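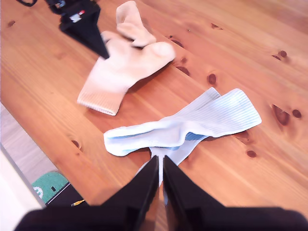
Sock task, both grippers at the table, one sock each side.

Bimanual sock folding: lead by hand or drive it remotely?

foldrate
Opening a thread for this so it stops eating the calibration one. We are collecting demonstrations for sock pairing and folding on a two-arm table setup. Leader arms on one side, follower arms on the other, joint positions mirrored. Recording goes through Reline, which stores joint states, gripper width and the camera streams on one clock.

The set stands at 3666 episodes. Policy does fine on picking. It is bad at the step after that, where the second gripper has to take the cuff while the first one holds the toe. My suspicion is the demonstrations and how they were made, and less the model. Operators on leader arms can't feel the fabric. They close too hard, pull, and the sock rolls.

So the question is whether anyone has moved to guiding the arm directly by hand for cloth, and whether it was worth the trouble.

k_torque
We did it for 2 weeks at Letham. Gravity compensation on, person grabs the wrist and moves it. Cleaner contact, far fewer overclosed grasps. The trouble is your hands end up in the wrist camera in nearly every sample. The policy learns to expect a sleeve. You can replay the joint trajectory afterward without the person there and record the video then, but cloth never lies the same way twice, so the replay misses.

foldrate
Replay is what I was afraid of. On rigid parts I would take that route without thinking.

mornington_b
Disagree that the leader arms are the cause. Before changing hardware, look at the speed of the pick. Our operators lifted fast, because the interface rewarded short episodes, and the sock was still swinging when the other arm came in for it. Every frame of that stretch is blur. You are asking the network to learn a handover from pictures with no edges in them. 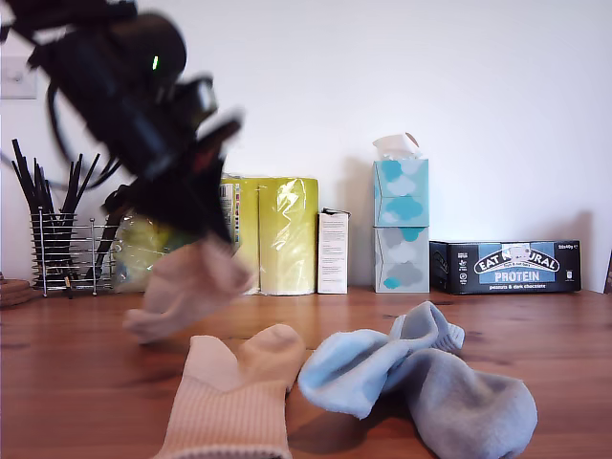 Slowing the lift did more for us than any change of input device, writes halfstep. We capped follower velocity at the recorder level so the operator can't exceed it, and the leader arm simply feels heavy when you try. Episodes got longer. The usable share went up, and I stopped throwing away whole sessions.

k_torque
A cap changes the demonstration, though. People plan around the lag. With ours on, operators started to pause before every contact and the policy picked up the pauses. It would hover over a cuff for no reason.

halfstep
Trim them. Any stretch where all joints are below threshold and the gripper command is constant can be cut down without hurting the rest. Check the camera timestamps after you cut. Reline keeps the original ones by default and the loader does not warn you.

foldrate
I checked lift speed against failures last night. There is a link but it does not explain everything. A second group fails with the arm barely moving: tip is down on the fabric, and the operator is hunting for the edge of the cuff from a monitor. Depth is hard to judge on screen, so they press until something moves.
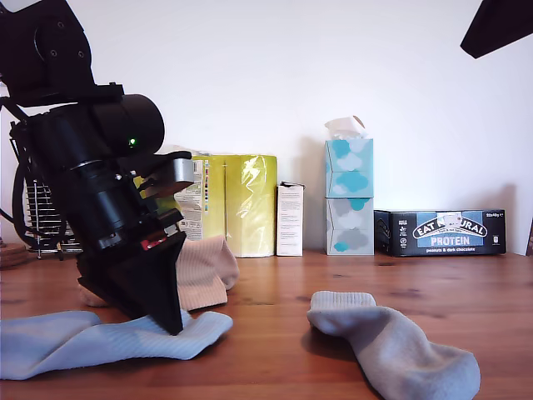
Tip down on the cuff end of the blue sock.

mornington_b
That is an argument for force feedback, and I would grant you that one. Even crude feedback helps. Foma firmware exposes motor current per joint, and you can send a scaled version of it to the leader. It is noisy and it drifts as the motors warm up, but the operator gets a clear bump when the tip meets the table.

k_torque
Current on the wrist joint tells you about the table. It tells you nothing about a single layer of knit. You can't feel the fabric through it, you can only feel what is under the fabric. Whether that is enough depends on the grasp. Pinch from above, probably yes. Sliding under an edge, no.

halfstep
Also worth asking how many operators you have. With two people their habits are the dataset. One of ours always started on the left, and the policy did too, including when the left side of the table had nothing on it to pick.

foldrate
Four operators, uneven shares. I'll tag by operator and rerun.

vg_bench
Cross-posting our procedure as it answers part of this. 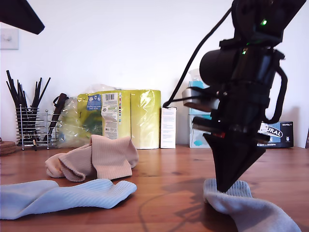 vg_bench
Teleoperation lead, Vestergaard bench group

We use both methods, for different parts of the task. Remote control for everything up to contact and after release. For the grasp itself we collect a small separate set by hand guiding, 100 grasps per sock type, joint and gripper data only, no video. That set is used to fit limits on closing width and downward travel, and the limits are then applied on the follower during normal remote sessions. The operator can press as hard as they like on the leader and the follower stops at the limit.

Notes for anyone copying this:

Refit the limits when you change fingertips.
Thick socks and thin socks need their own limits.
Log the leader command as well as the follower position. They differ at contact, and the difference is useful for training.
Scatter the socks between episodes. Operators who lay them out neatly produce a policy that only works on neat tables.

k_torque
Which one do you train on, leader command or follower position?

vg_bench
Leader command as the action, follower position as the observation. If you train on follower position as the action the policy never learns to squeeze, since at contact the target equals where it already is.

mornington_b
I don't agree with clamping downward travel. You are hiding operator error from the data, and the policy has no such error to recover from later. We leave a few bad presses in on purpose, provided the operator recovers within the episode.

vg_bench
We keep those too, recorded with limits off and tagged. Mixed in untagged they made things worse.

foldrate
Will try the limits first, as it needs no new hardware. I'll post numbers for the handover step when there are enough runs to mean something.

Related threads
Reline: dropped frames when recording both wrist cameras
Foma wrist joint, current offset after warmup
Leader arm friction, which joints to loosen
Towel folding demos, corner first or edge first
Letham gripper tips, pad wear on knit fabric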